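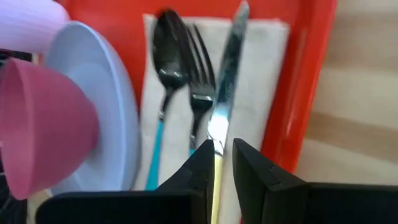
Spoon, fork and knife on a paper napkin, red tray.

Chambi: a word list of kitchen and table talk

February 2, 2021
By Elvira Ayala

Chambi is a plain text list of 635 words and phrases people use around food: setting the table, scraping plates, arguing over the last roll. Gilberto Apaza and I started it because we love how much the names change from one house to the next (my family says "dinner napkin" even at breakfast!).

What's in it

One file, words.txt, tab separated, with 3 columns: the word, what it means, and a sentence using it. Spelling is American. Entries go back to roughly 2000, when Gilberto began keeping a notebook.

Known gaps

Baking is thin. Grilling is great, thanks to the folks at Curkitz, who sent us pages and pages of it. There are 2 entries for "spork" and we're keeping both, they're too good.

Using it

Copy it, print it, make a crossword. If you fix a meaning, please leave the old one in the notes file. The next version is planned for March and will add soup words, which I can't wait for.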